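The Cindthorpe Drop-Leaf Table
Seats 4, or 3 and a laptop

Home > Furniture > Small Tables > Cindthorpe

Most small tables are sold with a photo of a bowl of lemons. We have nothing against lemons, but we have never met a customer who keeps them on the table. What goes on a table in a small apartment is mail, chargers, a cereal box and whatever fell out of your coat. The Cindthorpe was drawn up with that pile in mind.

Reginald Rosenthal designed the first one for his own kitchen in Niltdale, a room he describes as "a hallway with a stove." He wanted a table that folded flat to the wall, opened with one hand and didn't pinch him. Two out of three came easily. The hinge took the better part of a winter and a box of bandages.

Size and shape
Open, the top is 34 inches square with softened corners at hip height, which anyone who walks around in the dark will understand. With one leaf down you get a desk. With both down you get a shelf, and a place to put keys until the bowl you keep meaning to buy arrives.

The top
Solid ash with a hard wax oil finish. Ash is tough, it is pleasant to the touch, and it shows its grain plainly. No two tops match, so please don't order two and then write to us about it. Barrett Pennington in our office has a form letter for this and is very proud of it.

The finish shrugs off coffee if you wipe it up the same morning. Red wine gets less time. Turmeric wins every time, and we have stopped fighting it.

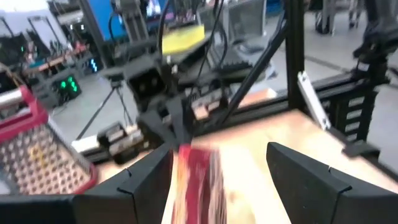 Light wood, with a bit of red and white for company.

The hinge
Leaves are held up by a sliding brace that clicks when it is home. If you don't hear the click, don't put the soup down. The click is loud enough to wake a light sleeper – we tried a quiet version, and people leaned on it before it was locked.

Putting it together
Four legs, eight bolts, one hex key. Birdie Whitfield rewrote the instructions last year and took out the drawing of the smiling man, who had been making people angry. Lay the top face down on a blanket, fit the legs finger-tight, stand the table up, then tighten everything. If it rocks, it may be your floor. Swap two of the felt pads before calling.

Care
Dust it. Wipe spills. Re-oil it every December, or whenever guilt sets in. A tin of the right oil comes in the box, along with a cloth that you will lose.

What buyers say
"Survived my sons. The old one did not." – Esperanza Dunleavy
"The click is very loud. Four stars." – Mohsin Kazmi

Specifications
Top: solid ash, hard wax oil
Open: 34 x 34 in
Seats: 4
Finishes: 3 (Plain, Smoke, Drirnier Gray)
In the box: top, legs, bolts, hex key, felt pads, oil, cloth
Price: $1,147

Shipping and returns
Trucks leave Niltdale every Tuesday. The driver will bring the box to your front door and no further, however nicely you ask. Returns are accepted if the table hasn't been assembled, painted, or chewed.

Goes well with
Trương stacking stool
Drirnier wall rack
Spare felt pads, set of 4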